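Dramach Growers' Drying House: Frequently Asked Questions

Who can bring fruit to the drying house?

Any household or small farm in the Dramach valley can bring fruit, also if you are not a member. Members pay the lower rate and can book their trays from the first Monday of the month. Other growers can book one week later, if there are trays left.

How do I become a member?

You fill in the form at the office in Ekelham and pay the share, which is $315 for each farm. It is paid one time only. If you leave the cooperative, the share is given back to you at the end of the season, without interest. A family which works one farm together needs only one share, but it has also only one vote at the general meeting.

Which fruits and vegetables do you accept?

We dry apples, pears, plums, apricots, tomatoes and mushrooms from the farm. We do not accept wild mushrooms. Berries are possible in small quantity, but please telephone before, because they need the fine trays and we do not have many of them.

How must the fruit be prepared?

Please wash it at home and remove everything that is rotten. Cutting and coring is done by us on the Naltico slicer and it is included in the price. Plums should come whole. Fruit which was sprayed must have its waiting period finished, and we will ask you to sign for this.

What is the smallest amount I can bring?

The minimum is 30 kilograms of one kind. If you have less, you can join with a neighbour and the dried fruit will be divided by weight. We keep the list of neighbours who look for a partner on the board beside the scale.

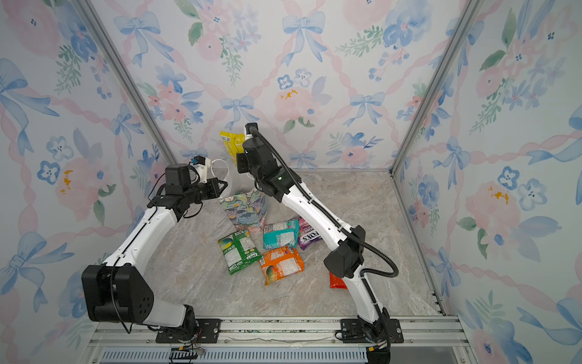
How long does it take?

Apples are normally ready the next day and plums need two or three days. In September, when everybody harvests in the same time, you may wait longer for a free place. We will call you when your lot is ready. Please collect it inside one week, as our storage room is small.

Can the cooperative sell my dried fruit for me?

Yes, for members. We sell under the Sibiya name to shops and school kitchens in the region. Last season we sold 2856 kilograms of dried apple in this way. The money is paid to the member after the buyer has paid to us, normally in the next month. You are free to sell your fruit by yourself, but then you may not use the Sibiya label.

Is the building really a historic one?

The stone part was built in 1847 as a malt house. The drying tunnel and the packing room stand in the new part behind it. The stone part is used for meetings, and for the office on wet days when the roof in Ekelham is leaking.

What happens if my lot is spoiled?

If the fault is with our equipment, we pay you the price of fresh fruit for the weight on your receipt. Please keep the receipt. Without it we can not calculate anything.

Whom do I ask if my question is not answered?

Please write or telephone to the manager, Seung-woo Yoo. He is in the office in the mornings, and during the harvest you will find him mostly at the dryer. Letters can be left in the green box at the gate.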